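Shop > Pantry > Snack Boxes > The Sokerton Mixed Box

The Sokerton Mixed Box

A snack subscription for people who claim they don't snack. Every box ships in December and then monthly until you find the cancel link, and it's in the footer of every email.

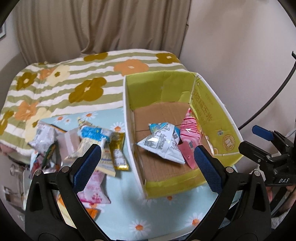

The standard box holds 24 packets, sweet and salty, picked by Els Dierckx, who has strong feelings about shrimp crackers. You may share them. Most customers don't. The large box weighs around 700 grams more and fools no one at the office.

Shipping takes 2 days. Skip a month whenever you like.

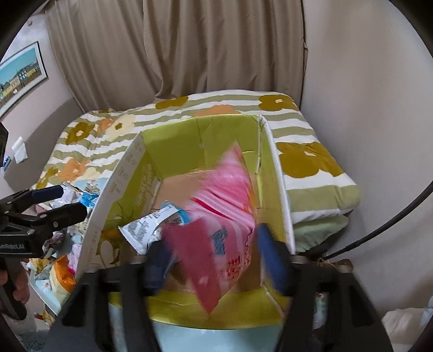
Can I leave out the spicy ones?
Tick "mild" at checkout and Els will swap them for something sweeter, with mild disappointment.

Contact | © Sokerton | Back to top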